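Vokcombe bench cell: second progress report to the Derer Fund
Covers the period from the start of August
October 18, 2023

Summary

The two-arm cell at Vokcombe is back in daily use. We spent most of August on repairs and setup, so the task work started later than planned. We have used $4000 of the equipment line, nearly all of it on cabling, gripper fingers and spare fasteners. No change to the total budget is requested.

Repairs

The left arm dropped out of communication several times in July and we traced the fault to a worn connector at the wrist. The cable was replaced and rerouted with more slack, because the old run was pulled tight whenever the wrist rolled past its usual range. The right arm had no fault, but we changed its cable as well so both sides are on parts of the same age.

Two finger screws on the right gripper had backed out. All finger screws on both arms have been refitted with thread locker and are now checked at the start of each shift. The check takes a few minutes and is written in the cell log.

Setup of the cell

Both arms were re-zeroed after the cable work. The wrist cameras were taken off, cleaned and remounted, then calibrated again along with the two fixed cameras at the back of the bench. We kept the black curtain from last year. The white work board stays in the centre of the table, and objects not being handled are parked on and around it.

We use a two-handed hold to check that the arms agree on where things are. One gripper goes to the bowl of the red plastic scoop and the other to the handle near the hanging hole. If the calibration is out, one side closes early and the scoop twists.
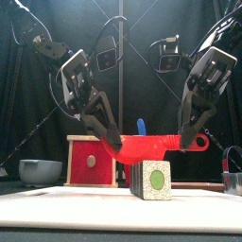 The first calibration in August did not hold. It was good in the morning and had drifted by mid-afternoon, which we put down to a loose clamp on the left arm's base. The clamp was replaced with the heavier type from Ní Chonaill and the calibration has been repeated weekly. The largest correction needed was on the left arm, in the week the clamp was changed.

Logged work

The cell completed 256 logged runs in the period. Of those, 136 were made after the new clamp went in, and we propose to use only those for the comparison in the final report. A further 18 runs were stopped by the operator and are kept in a separate folder with a note on each.

Close work with small parts is still the weak point. The dark green blocks and the thin red rod are used to check finger alignment, as a small error at the wrist shows up quickly when the gap between pieces is narrow.

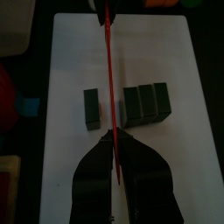 Dretstead asked, on reading the draft of this section, whether finger wear could account for some of the stopped runs, and whether the pads should be changed on a fixed schedule instead of on inspection. We think wear is a fair explanation for part of it. From next month the pads will be changed at set intervals and the date entered in the log.

Still to do

The spare wrist cable for the left arm is on back order. The maintenance sheet needs to be rewritten to include the clamp check. Remaining equipment money will go to a second set of fingers, so that a worn pair can be swapped out without stopping the cell for the day.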